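Home | Manuals | Storage | Spare parts | Contact

Prisetti two-door low cabinet
Section 4: Hanging the doors and loading the shelf

By now you have a box with no face. Doors go on before anything goes in, however much you want the clutter off the floor.

4.1 Hang the left door first. Hook each hinge arm onto its plate and press until it clicks. If it doesn't click, it isn't on, whatever it looks like.

4.2 Repeat on the right. Leave the screws slightly loose for now.

4.3 Slide the shelf in level and push it to the back panel.

CAUTION: Do not lean on an open door. It is a door. It will hold your weight for less time than you need.

4.4 Swing both doors wide and check that they clear the carpet. Deep pile will drag on the lower edge, and you will hear it every morning until you move.

The top makes a handy place to park things while you work. Set them well back, with all four corners on the wood. The blue box here has one end hanging out over the open cabinet, a fine way to find out how far a box can fall.

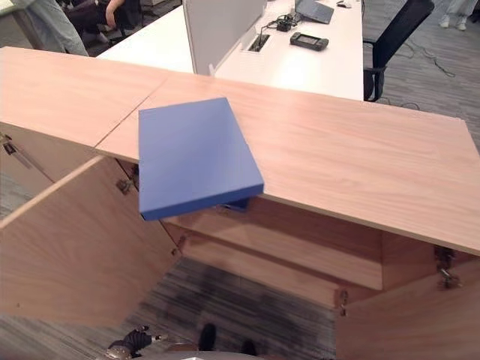 4.5 Load the floor of the cabinet first, heavy things low, then the shelf.

4.6 Close both doors and look at the gap between them. Turn the side screw on each hinge a quarter turn at a time until the gap is even, then tighten everything.

NOTE: The seam in the top is meant to be there. Please stop writing to us about it.

Comments (3)

Tassanee Petchrat: Took me 21 quarter turns to get the gap straight. Worth it, I guess.

Steinar Sveinbjörnsson: Mine drags on the rug. I read 4.4 after 4.6.

Gesari: Do the hinges from the older model fit this one?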